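Purple terry towels still shedding after several washes – what to do?

Posted by Sindwood, September 8, 2019

We bought a stack of purple terry towels for the workroom, for wiping down the tables and drying hands. They leave fuzz on everything. The red tabletop is the worst place for it, and the black cabinet by the brick wall is not much better. I have washed them warm with ordinary detergent and softener, and dried them on medium. They are labeled 100 percent cotton.

I would like to keep them if the shedding can be stopped. Also, is it better to fold them or hang them between uses? There is not much shelf room.

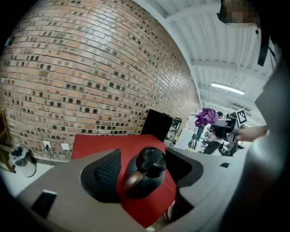
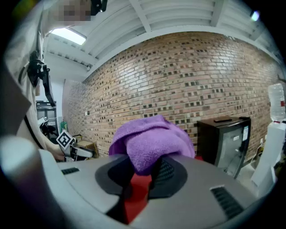
Mirnska
Stop using the softener first. It coats the loops, the towel soaks up less water, and the loose fiber stays in the cloth until you rub it on something. Wash the towels by themselves, no more than half a load, with half the usual detergent. Add one cup of plain white vinegar to the rinse. Do not use vinegar in the same wash as bleach.

Then dry them on low and clean the lint screen halfway through. You will probably pull off a thick layer the first time. Shake each towel outside before it goes in the dryer and again when it comes out.

Three washes like this was enough for mine. I had dark green ones that were just as bad, and they still drop a little fuzz, but I no longer see it on the counter.

For your other point, hang them while they are damp and fold them once they are dry. A damp towel left in a heap will start to smell by the next morning. If shelf room is short, roll them and stand the rolls on end in a box.

Rorden
Cheap towels shed. Get microfiber.

Olivares
Microfiber is fine for the tables but I don't like it for hands, it catches on dry skin.

I agree with leaving out the softener. I would also check for pulled loops, which is a different problem from lint. If you see a loop sticking out, cut it level with scissors and don't pull on it. Terry will not run the way a knit does. Zippers and hook-and-loop straps are what usually pull them, so keep those out of the load.

Purple can bleed too – wet a corner and press it on a white paper towel before you wash it with anything light. If color comes off, stay with cold water for a while. Cold also sheds less in my experience, though it takes longer to get the softener out, so I would do the first wash warm.

Sindwood
Thanks. Softener is out as of today. I will try the vinegar rinse and put up a line for hanging them.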